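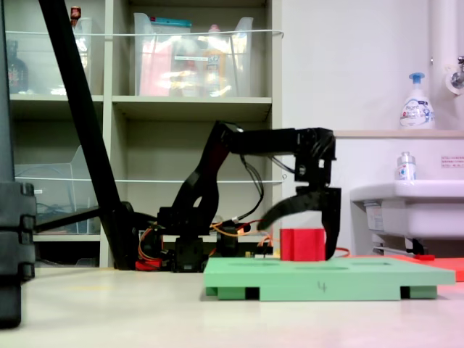
We use cookies to remember your preferences and count visits. Accept all / Manage settings

Write on your stuff

5th June

I am for markers. Thick dark ones, the cheap kind, used straight on the object by a person in a hurry. A number on the front edge of a board. A name across a lid. No label maker, no sticker, no printed tag in a little plastic sleeve. Just write the 4 and get on with your day.

This comes out of a fight at home, I should say. A small one. We moved in October and the workroom still isn't right, and by workroom I mean the back room where the crafts and the kids' blocks and the paint and the spare toiletries all ended up, on one set of beige open shelves. My husband wanted doors. And matching boxes, the Jutier ones, gray, with the linen look. He had a cart full of them. $200 worth of boxes to put things in that cost less than $200, I'm fairly sure of that.

I wanted the shelves left open and big clear bins. See-through plastic, ugly as anything. You look up, there's a blur of pink and white and yellow, and you know it's the bottles and packets and not the yarn. You don't read anything. You don't open anything. Color does the whole job from across the room, and you're halfway there with your hand out before you've even thought about it.

He says it looks like a storeroom. Well. It is a storeroom. It's a room where we store things.

Anyway the argument got bigger than the room, as they do, so here goes.

People buy the tidy look first and the habit never shows up. My sister-in-law did the whole Seler system, drawers inside of drawers, and it was beautiful for a month, and then she couldn't find the scissors. She owned the scissors. They were in a drawer. All the drawers were the same drawer. She bought another pair and those went in a drawer too. I don't blame her, I blame the drawers. A closed front asks you to remember, every time, forever, and most of us are carrying enough already.

Open shelves have their own trouble, sure. Dust. Visitors. The cat. I'll give you dust, I wipe ours when I can write in it and not before.

But back to the marker because that's what I sat down to write about and I've only got until pickup.

Ermanno Vitale taught the evening woodworking class I took for 2 winters, and everything in his shop had a number on it in his own handwriting. Boards, trays, jigs, the stools. Lopsided numbers. Some had gone over twice where the pen skipped. A new student asked him once why he didn't route them in properly or at least use a stencil, he had all the gear for it, and he said he would do it when he stopped making new boards. He never stopped making new boards. I think about that a lot. The stencil is for a thing that's finished, and hardly anything in a working room is finished. You cut it, you try it, the feet are wrong, you put different feet on. A number by hand says this is the fourth one, go ahead and use it, there may be a fifth.

And you treat it differently! That's the part I can't get my husband to see. A nice painted board with a nice printed tag, you're careful with it. You put a mat down first, you worry about the corners. A board with a scrawl on the front is already yours and already a bit spoiled so you just work on it. My kids are the same. Give them the good puzzle and they hover. Give them a piece of painted scrap and one red block and they're gone for 45 minutes.

One red block, by the way, I'll defend that too while I'm here. The Tavares set we got for Christmas has so many shapes I've stopped trying to learn what they are. Arches, wedges, a thing like a bread roll. All in these soft colors, oat and moss and so on, very tasteful, and they vanish on the rug like they were designed to. The old plain cube is bright red. No shine, no letters, no face on it. You can find it from the doorway and you can find it with your foot. Red on green is the best of all, put a red cube on a pale green board and a toddler will walk across a room for it. I'd trade the whole tasteful box for a handful of those.

Somebody is going to write in and say that this is all taste, and some people feel calm with everything shut away. Okay. I believe you. I've been in those houses and I felt calm too, for an afternoon. Then I wanted a pencil.

I also read a piece saying clutter you can see is bad for your nerves. Maybe. Clutter I can't see is worse for mine, I lie there at night inventoring it. Is there tape. Do we own tape. With the clear bin I know, I saw the tape when I turned the light off.

What I'd ask of the people who sell this stuff is pretty modest. Make the bins clear and make them big. Put a lid on that's one strong color, teal or whatever, so that I can see from the door which ones have their lid and which are just sitting open. Stop with the chalkboard panels, they smear. Rernel has an app where you scan a code on the side of the box and it tells you whats inside. I want to meet the person standing in their own hallway scanning a box. I have a lid and eyes.

And there's a fellow on the neighborhood list who has cataloged 3,000 items in his garage, with photos, and good for him, I mean it. He's having a lovely time. That's a hobby though, it's got nothing to do with finding the glue.

So the cart got emptied, mostly. We kept one clear bin, for the cables, because I agreed no one needs to look at cables. All knotted up together. It's on the bottom shelf. My husband put it there very straight, lined up with the edge.

I wrote CABLES on the front in marker. He hasn't mentioned it yet.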